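Sunday, late — Ovska box, forum move

Started 4.10pm. Old host gives us till end of July so no more putting this off. Took full dump of the Pluvcombe forum first, 210 MB zipped. Import into new database died twice at the same table (posts_meta). Parvaneh reckoned packet size and she was right, put it up and it went through in one go. 1,657 users in, matches the old count.

Avatars all broken. Path is hard coded in the old theme, two places at least. Fixed header.php, haven't found the other one yet. 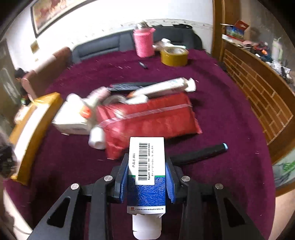
Permissions next. Uploads folder came across owned by root, so every attachment gave a 403. Chown'd the lot, then checked three old threads by hand, all return 200 now. Zuzana to check more tommorow from her own login.

Mail still not going out. Password resets sit in the queue. Esmaeil has the SMTP login, have asked, no reply yet — do NOT switch DNS before this works.

Cron: copied from old box, but php path is differnt here. Changed it. Digest job set to 2,000 rows a batch, might be too many for this plan, watch the memory.

Left old site in read only. Brian has the banner text.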